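The Nerside Sky Wardens figure set

I've been drawing the Nerside comics since before I had any business charging for them, and the thing people have asked me for most, by a mile, is little versions of the pilots to stand on a shelf. So I finally made them! The Sky Wardens set is 36 resin figures, one for every pilot who gets a name in the first story arc, and yes, that includes Pliten, who is on the page for all of two panels and somehow has her own fan club.

If you're new to the series: the Wardens are the last flight school on the coast, they fly on borrowed wings, and they argue constantly. The figures are posed from actual panels, so Hutapea has her scarf over her mouth and her goggles pushed up the wrong way, same as in the harbor chapter. I went back and forth on the wings for months. They're a separate piece with a peg, and you can leave them off if you like your pilots grounded.

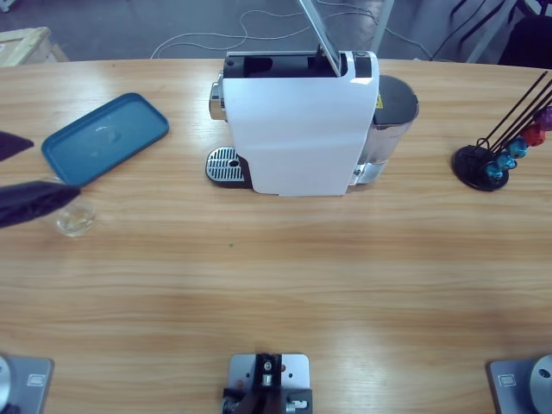 Everaldo Rocha did all the sculpting. I sent him front, side and back drawings for each pilot and he sent back questions I'd never thought about in years of drawing these people (how does the harness close? which hand does she salute with?). A few of his answers are now canon. The buckles in the new chapters are his buckles.

The figures come unpainted in a pale gray resin, already primed. There's a color guide in the box with my own palette for each squadron, plus a blank page if you want to make up your own. Wash the parts in soapy water first and let them dry before you paint — I skipped that on my test set and the blue peeled right off the boots.
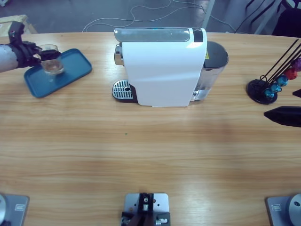 You also get 3 display bases shaped like pieces of the Kendmont airstrip, and they clip together in any order. Twelve figures fit on each one if you alternate the wings. If you only want one squadron, the small box has a single base and twelve pilots of your choosing, just write their names in the order notes. Spelling doesn't matter, I'll figure it out.

This first run is 1000 full sets, and each box has a number stamped inside the lid. I can't hold particular numbers for anyone, sorry! If a wing arrives snapped (they're thin, it happens) send me a picture and I'll mail you a new one. No need to ship the old one back.

Orders go out starting in January, in the order they came in. I'm packing them myself in the evenings, so give me a little time. Anyone who bought the hardcover from me gets a sticker sheet thrown in, and if you used a different email back then, mention it in the notes so I can match you up.

Ages 14 and up, please, there are a lot of small pegs. And before you ask, the Commander is in the set — with the mustache.

2 comments
36 shares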